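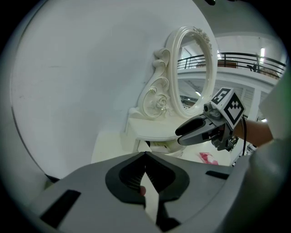
**Does a "compostable" coffee cup break down in a garden compost heap?** Rarely, and most of the ones sold in Tarkisstead were never meant to.

**Tarkisstead, May** - The Ferkent Household Waste Group is asking cafes, shops and event organisers across the district to stop using the word "compostable" on cups, lids and food trays unless they can tell customers where the item is supposed to go. The group says the claim is being repeated by businesses that have not asked their suppliers what it means, to customers who have nowhere suitable to put the stuff.

The call follows a small trial run over the winter on four allotment plots at Royer Lane. Plot holders buried lined paper cups, lids and clear salad boxes in ordinary heaps, turned them as they normally would and dug them out again after 3 months. The paper sleeves had mostly gone. The linings, lids and boxes had not. Several of the lids could have been rinsed and used again.

"I would like to be told I'm wrong about this," said Concetta Marino, who chairs the group. "We wrote to every supplier whose name we could find on a box and asked one question, which was how long the thing takes to rot in a back garden. We got brochures. We got a very nice picture of a leaf. We did not get a number."

The group accepts that the trial was modest. Four heaps in one corner of one town do not amount to a laboratory, and the winter was a cold one, so a summer heap might do better. It has said so in its report and does not think the point is weakened much. People buy coffee in winter too, and the packaging carries no note about the season.

**What the label usually means**

Most packaging sold as compostable is designed for an industrial plant, where heat, air and moisture are kept at levels few gardeners could manage or would want to. A cup that breaks down there may sit in a cool heap for a very long time. Some items are made for home composting and say so, and the group has no quarrel with those beyond wishing that the print were larger.

The nearest plant that handles food waste from Tarkisstead does not want cups. Its sorting staff cannot tell a plant-based lid from an ordinary plastic one as it goes past, so both are pulled out and sent for burning. A cup put in the paper recycling is treated as dirt in the load. That leaves the general bin, where it would have gone if it had been labelled as nothing at all.

"If it ends up in the same lorry, what has the customer paid the extra for?" said Ms Marino. "I keep asking and people keep telling me it's a step in the right direction. Which direction? It's going to the incinerator."

**The cost to cafes**

Kiri Whitelaw runs Boretti, a cafe on the market square, and switched to compostable cups two years ago. She gets through some 400 in an ordinary week and buys them 2,000 at a time to keep the price down. She has now used up her last order and gone back to a plain paper cup with a standard lining, and put the saving towards a discount for anyone who brings their own.

"I'd had a sign up by the till saying they'd turn into soil," she said. "A customer asked me how, and I rang the supplier and was passed round three people, and the last one said it depended on my council. So I rang the council and they said please don't put them in anything except the black bin. I took the sign down that afternoon."

Ms Whitelaw is doubtful about the discount as well. Regulars use it and passing trade doesn't, and she expects that to stay the same until the weather or the law changes. She has also started asking people whether they would like to sit down and have a proper mug, and says a fair number had not thought of it.

**What the group is asking for**

The Ferkent Household Waste Group wants businesses in the district to do the following before the summer events begin:

- Ask the supplier in writing whether an item is suitable for home composting, industrial composting or neither, and keep the reply.
- Take down signs saying that packaging will "return to the earth", "vanish" or "leave no trace".
- If cups are collected separately, tell customers where they are taken.
- Offer washable mugs and plates to anyone eating in, without being asked.

It is also asking the district council to publish a single page setting out what happens to each type of food packaging after collection. The present guidance runs across several leaflets, two of which disagree about lids.

The group is not calling for a ban. Members were split on the matter and the majority felt that a ban would simply move the same cups into the next town. Nor does it claim that ordinary plastic-lined cups are any better for the countryside. A cup dropped in a hedge is litter whatever it is made from, and the group's spring clear-up along the river path found plenty of both kinds.

One plot holder who took part in the trial has asked for it to be recorded that the paper sleeves made a decent dry layer for an over-wet heap, and that shredded cardboard does the same job for free.

**What householders can do**

Look for the words "home compostable" in full. "Compostable" alone, "biodegradable" and "plant-based" do not mean the same thing, and the last says only what an item was made from. If the wording isn't there, use the general bin. Tea bags are a separate headache - many contain a plastic seal - and the group plans to look at those next, using the same heaps if the plot holders can be talked into it.

Anyone who has had a lined cup or a clear lid break down fully in a garden heap is invited to write in, with the dates it went in and came out. The group says it would be pleased to hear of one.

**Notes to editors**

The Ferkent Household Waste Group is an unpaid residents' group covering Tarkisstead and the villages around it. It takes no money from packaging firms or waste contractors. The report on the Royer Lane trial is available on paper from Boretti during opening hours, and Ms Marino is available for interview after 4 p.m.

Ends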